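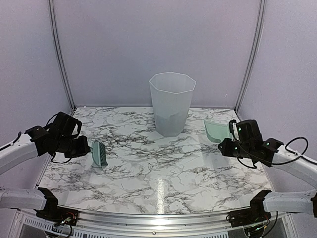 Efthymia Bakalis wrote to ask whether the Justcombe bin is too see-through for a bathroom, and I get why! The plastic is frosted, so you get a milky blur and no labels to read. I've had mine since December and I'm still fond of it -- the eight-sided rim especially, and the way it widens a little toward the top. The small sage-green hand brush is sold separately (item 114), and I'd grab both. Bin is item 1318. Orders in by Friday go out the same day.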